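Reading time: 3 minutes
27 shares | 2 comments

Why Clothes Need Sorting, Folding and a Place to Go

A guide for younger readers from the Tovden Home Skills Library

Everybody wears clothes, and so everybody makes laundry. In many homes it is one of the biggest regular jobs of the week. A family that does two loads a week will do more than 100 loads in a year of 52 weeks. This guide explains what happens to clothes between the wash and the drawer, and how children can help.

What is cloth made of?

Most cloth is made from long, thin threads called yarn. There are two main ways of turning yarn into cloth. In weaving, threads are crossed over and under one another, as in a bed sheet or a school shirt. In knitting, the yarn is made into loops, and each loop is pulled through another. Loops can open and close a little, and this is why a knitted jumper stretches when it is pulled over your head.

Some knitted cloth has raised lines called ribs. Ribs may run up and down or from side to side. When ribbed cloth is held up, it often gathers into soft waves.

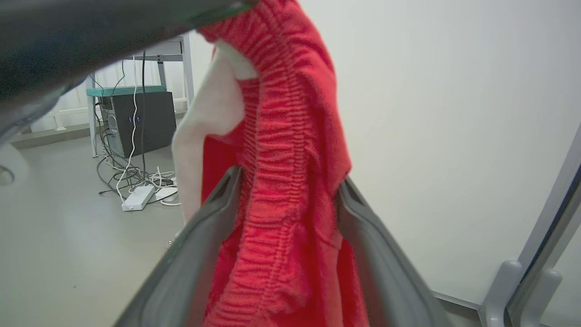

Why do we fold?

Cloth that is left in a heap becomes creased. Folding keeps it flat and makes it take up less space. Heavy knitted clothes should be folded and laid on a shelf. If they are left on a hanger for a long time, their own weight can pull them out of shape.

To fold a jumper, follow these steps.

1. Lay the jumper face down on a clean, flat surface, such as a bed.
2. Smooth it with both hands, working from the middle towards the edges.
3. Fold one sleeve across the back. Do the same with the other.
4. Bring the bottom edge up to meet the neck.
5. Turn it over and place it on the pile.

A small child may find it easier to work with a partner. Kamrul Pathirana and his sister Lutfa, who tested these steps for the Library, took one sleeve each and agreed that towels should be learnt first.

What is a laundry basket for?

A laundry basket keeps clothes together while they are waiting or being moved. Many baskets have small holes in the sides. The holes let air pass through, so that slightly damp clothes do not begin to smell. They also make the basket lighter. Handles at each end allow two people to share the weight.

Before using a new basket, look inside it. Shops often stick a paper label on the bottom, and the glue may mark clean clothes. Ask an adult to help you peel it off, then wipe away anything sticky with a damp cloth.

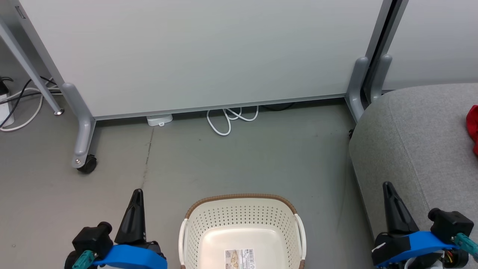 A laundry basket with holes in its sides and a handle at each end. The paper label is still on the bottom.

Choosing a safe place

Put the basket where people will not trip over it. Keep it out of doorways and away from stairs. Cables on the floor can catch your feet when your arms are full, so check the way ahead before you lift. If the basket is too heavy, take out some of the clothes and make a second journey.

Words to know

Yarn: a long thread used for knitting or weaving.
Rib: a raised line in knitted cloth.
Crease: a line made when cloth is pressed or crumpled.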